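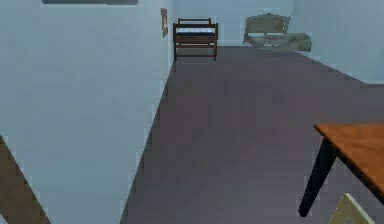 Weighing the drop-off, second month

The Plesumbridge repair and reuse morning has been logging everything by weight since the start of the spring. May is the first month where I trust the numbers, so I am writing down how they were made before I forget.

Total accepted in May was 1,182 kg across all sessions. That is gross weight at the door, before sorting. We had 33 sign-ins on the helper sheet, which is shifts and not people. Fletcher Waaka accounts for a good share of them.

The April figure should be ignored. Two separate faults were in it. The platform scale was zeroed with the empty crate on it for part of the month, and then the crate weight was subtracted again in the spreadsheet. Kieran Scanlon spotted this when a box of paperbacks came out lighter than a loaf of bread. I tried to correct the old entries and gave up, as the sheet doesn't record which crate was used.

The procedure now goes like this. Zero the scale with nothing on it. Weigh the crate full. Write the full weight and the crate letter. Do no arithmetic at the table. The spreadsheet looks up the crate weight and takes it off. Leandro Retamal wrote the lookup and locked the column, and there have been no negative weights in it so far.

Categories are still a problem. We use the list from Sikeck, the hauler that takes what we can't pass on, and their list was made for loads and not for single items. A lamp with a fabric shade fits in three places. Senan Buckley files these under small electrical. I had been using mixed household. I have moved mine over to match his, and the May sheet is consistent from the second Monday onward. Earlier rows have an M in the notes column if they might be wrong.

Textiles go to Ní Bhriain in sealed bags. Please tie them. Untied bags get refused at the counter and come back to us, and then they are weighed twice. I found one double entry like this and removed it. There may be more.

Kevin Mac Carthaigh asked if we could split the total into reused and recycled. Not yet. We weigh on the way in only. Weighing on the way out needs a second scale and one more person per shift, and the afternoon slot is already short. The cheap version is to weigh only the Sikeck load and call the rest reused, but anything sitting in storage at month end would be counted as reused too. I would want a stock weight on the first of each month to correct for that.

Nala is the name of the shared folder, for those who have asked. The May sheet is in there, read only. Send corrections to me with the row number.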